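August 25, 2024
By Liv Isaksson and Wiroj Siriwan
4 min read

3. Soft cases and the pens that go in them

The previous section dealt with trays, cups and other open holders that stay on the table. We now turn to the soft case, by which we mean any fabric container closed with a zipper, a flap or a drawstring and used mainly for pens, markers and small tools. Soft cases came up in nearly every interview at Prarkent, often before we had asked about them. People had more to say about their pencil pouch than about their desk.

3.1 Why the closure matters

Participants who worked at shared tables in the Ladonura rooms talked about putting things away as a single act, but the diaries show separate steps. A person first gathers the pens from where they have rolled or been set down, then opens the case, then puts the pens in, and then closes it. The step most often skipped is the last one. A pouch left unzipped on the table was treated by its owner as "put away" and by the next person at the table as "still in use." Several small disagreements recorded in the diaries come down to this difference.

Zipper position made things easier or harder. On a pouch with the zipper along one long side, the whole length of the case can be opened and a marker can be laid in sideways. Cases with the opening at one short end have to be held upright, and the pens go in point first or cap first, one after another. Bendik Magnusson, who used an end-opening case during the first part of the study, wrote in his diary that he had stopped bothering with the case for anything he expected to use again the same day. He later changed to a flat case that opened along the side and his entries about pens left out became shorter, although he also had less work at the shared table by then, so we do not put much weight on the change.

Long zippers bring their own trouble. Fabric pouches bend, and the zipper bends with them. When the case lies flat, the coil seldom runs in a straight line; it curves and sometimes kinks close to one end. Participants dealt with this by pressing the pouch against the table with one hand and pulling with the other. People who were holding something else tended to leave the zipper where it was.

3.2 Markers and pens on the table

We asked participants to note which items were left out at the end of a session. Markers were left out more often than thin pens. The reasons given were of two kinds. Some people said that markers were shared, so it was polite to leave them where the next person could see them. Others said that they had simply not noticed. A dark barrel should stand out well on a light table, but participants told us they looked for the cap and paid little attention to the rest. Alvar Bakke described sorting a pile of markers "by hats," and this matched what we saw in the sessions. When two markers had caps of the same color, people turned them over to check the lettering on the barrel before choosing.

The lettering did not always help. Markers in regular use lose their printing, first where the fingers hold them and then along the rest of the barrel. With an old marker it may be possible to read a letter or two and guess the rest. Participants were not bothered by this in their own markers, which they knew by feel or by the state of the cap. It became a problem only when a marker was lent or when the contents of more than one case were mixed on the same table. In the Thongdee sessions, where everybody brought their own case, unmarked or worn markers were the items most likely to go home with the wrong person.

3.3 Labels and patterns

Soft cases were recognized from farther away than the pens in them. A strong pattern was enough – stripes, checks, a grid of lines – and participants could name the owner of a case from across the room. Sewn-on labels worked differently. They were small, they were often placed lengthwise so that the text had to be read sideways, and what they said was seldom the name of a maker or an owner. Words such as "handmade" or "natural" were common. People did not read these words as information, and when we asked what the label on their own case said, most had to look.

All the same, the label had a practical use that we had not expected. It told the owner which side of the case was up. Ulla Nygård said that she always set her case down with the label showing and the zipper toward her hand, and that she was annoyed when she found it turned over. The label was also one of the first parts of the case to show wear. Its edges lift and fray while the fabric around it still looks sound. Two participants had cut the label off for this reason and one had sewn it back on. We mention this because it bears on Section 4, where the repair of small belongings is discussed.

3.4 The table between sessions

The Rornholm group agreed to leave their tables as they were between sessions so that we could look at the arrangement of cases and pens without anyone tidying for our benefit. The arrangements were less mixed than we had thought they would be. Cases tended to lie flat and at an angle to the edge of the table, in the direction of the arm that had put them down. Pens and markers were found in small groups to one side, leaving a clear patch in the middle where paper had been. The clear patch seems to matter. Participants protected it, moving markers off to the left or right several times in a session, and very few of them moved the pens straight into the case. A marker that has been pushed aside is out of the way, and for the length of the session that is all its user wants from it.

We return to the side group in the next section. For now it is enough to say that "left out" covers at least two situations: things nobody has dealt with yet, and things someone has moved on purpose to a spot within reach. Figure 2 shows a patterned soft case and a marker of the kinds discussed in 3.2 and 3.3.

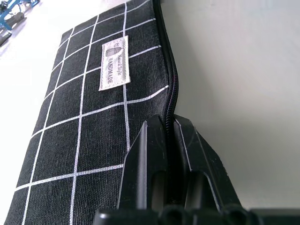
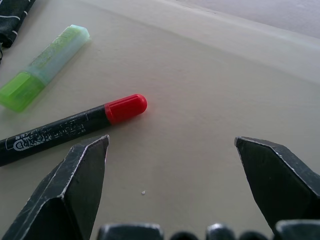 Figure 2. First: black fabric pouch with a white grid, sewn label and coil zipper. Second: marker with a red cap and worn lettering on the barrel, lying to the left on the tabletop.

Contact the authors | © 2024 Liv Isaksson and Wiroj Siriwan | Back to top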